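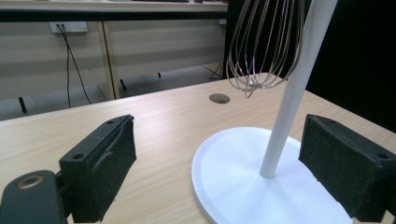
**Dullent**, a novel by Rajkumari Tripathi
Buvness, 614 pages
Read by Poonam Nishad, January 9, 2020

I bought this book in November and I needed almost all of the time until now to finish it. I read slowly in English, so please do not blame the author for this.

The story is about Meera Jaiswal, who learns in the first chapter that her husband has a second home in another town. There is a woman in it, and this woman believes she is the wife. Most novels would keep such a thing for the end. Tripathi gives it to us on page 8, and then she has to find something to do with all the other pages.

For a long part she does it very well. The two women begin to write letters to each other, first very polite, about money and a leaking roof. I liked these letters more than anything else in the book. Meera corrects the grammar of the other woman and sends the letter back, and I had to put the book down because I was laughing and also a little ashamed for her. The husband is weaker. He is always arriving or leaving, he is tired, he wants tea. Maybe this is on purpose, but I could not understand why one woman would wait for him, and here we have two.

The middle is too long. There is a cousin with a court case about a shop, and I kept waiting for the case to touch the marriage. It does, but only for around six pages, and by then I had forgotten who was the cousin's lawyer. My sister skipped this whole part and she could follow the ending without a problem.

About the ending I will say only that nobody is punished in the way I expected. I was angry for one evening. Then I read the last letter again and I liked it better – it is very short and Meera makes a spelling mistake in it.

The print is small and the paper is thin, you can see the text from the other side. If you have read her earlier book, Grundis, this one is sadder and has less food in it. I would still begin with Grundis.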